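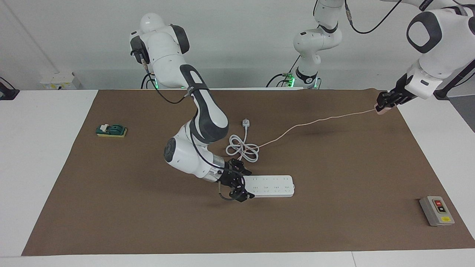

Figure 2. Power strip with a loosely coiled white cable lying beside it. A thin, pale length runs out from the right side of the coil.

09/03/2018
Despina Perić and Eskil Holmgren

3.2 Coiled cables and the power strip

The household inventories from Tadby and Nogueira list 2,652 cords, cables, and adapters in 128 homes. Power strips were entered separately, as were the items kept within arm's reach of them. This section considers the second group. The storage of spare cables in drawers and boxes is treated in Section 3.3.

Householders were asked to leave the area near each power strip as it would be on an ordinary evening. They were then asked to name the device to which each cable belonged and to say when it had last been used. Where no device could be named, the cable was entered as unassigned. Around 500 cables fell into this class. Most were white or black, and few carried any label. Several householders gave the color of the cable as the main obstacle to sorting, as one white cable was easily taken for another once it had been separated from its device.

Three ways of keeping a slack cable were recorded: the round coil, the figure-eight, and the loose pile. A tied bundle was entered under the shape it had been given before tying. The figure-eight shown in Figure 2 is of the loose kind. Its loops lie flat, and a small white plug rests at the upper end with a short length of cord leading back to the bundle. A bundle of this sort is quick to make and takes up little room, but the ends must be found before the cable can be used. When an end lies outside the loops it can be picked up directly. When it has been wound in, the user commonly pulls at whichever length comes to hand, and the bundle tightens.

The form of the coil also bears on the surface next to the strip. A power strip takes up a long, narrow piece of a table or floor, and its plugs and cords take up a good deal more. Householders in Tadby tended to set the strip along a wall or the back of a desk, with the slack pushed behind it. In Nogueira, where wall outlets were more often on the far side of the room from the work table, the strip was placed on the tabletop itself and moved as needed. A strip that lies at an angle to the table, like the one in Figure 2, divides the surface into uneven parts. Householders who kept theirs this way usually gathered the cables on one side and worked on the other.

The spacing of the sockets was a frequent complaint. Small plugs could be placed next to each other without difficulty, while block-shaped adapters covered the neighboring socket and left it without use. Some householders kept a short extension cord for this purpose. Others left the adapter out and coiled its cable nearby until it was wanted, and many of the bundles entered as "beside strip" had come about in this way.

A storage sleeve sold under the name Rotico was present in a small number of the Nogueira homes. Opinions of it were mixed. It kept the loops together, but it hid both ends of the cable, and two householders had gone back to leaving their cables loose. The cloth ties handed out during the Zutetden pilot in April were better received, chiefly for use on long cables that were put away between seasons. For cables in daily use they were seldom fastened again after the first week.

These observations suggest that advice on cable keeping should deal separately with daily and occasional use. For daily use, a flat, untied coil with both ends left outside the loops appears to be adequate. A label near the plug would assist with identification in either case, and the wording of such labels is taken up in Section 4.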